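Fault 54 came back on the two-arm cell in April, and I finally have enough logs to write it up. The left arm drops its torque limit when the right arm closes on something. It doesn't throw an error until the next homing move, so for 4 days I blamed the wrong arm.

Diệp Phí swapped the controller board first. No change. Then we ran the tidying task again with the limits printed to the console.

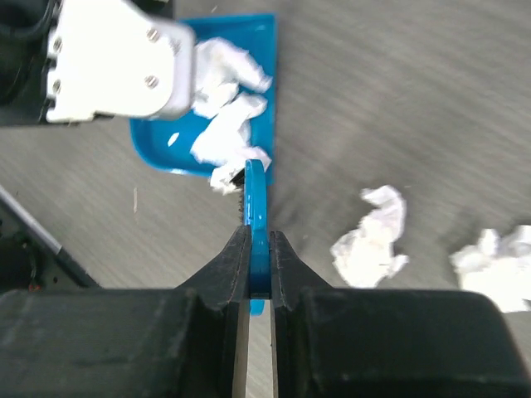
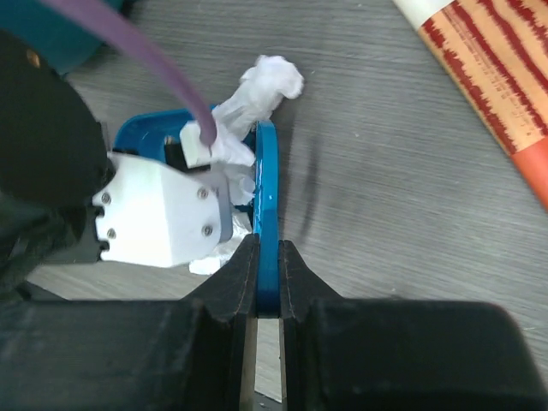
The limit is set in the Drovum config, and a firmware update had put it back to the default for one side only. With the default, the white gripper can squeeze a lot harder than we allow near people. Tissue won't tell you that. Crumpled paper looks the same at either setting, and the blue plastic is stiff enough to hide it too. The log had it at line 1808 – a single write, no warning.

Yuk-lan Chung now checks both limits by hand before power goes on. I've added a startup check that refuses to enable the arms if the 2 values differ. The vendor has the report and hasn't answered yet. Until they do, we stay on the old firmware and keep the gate shut.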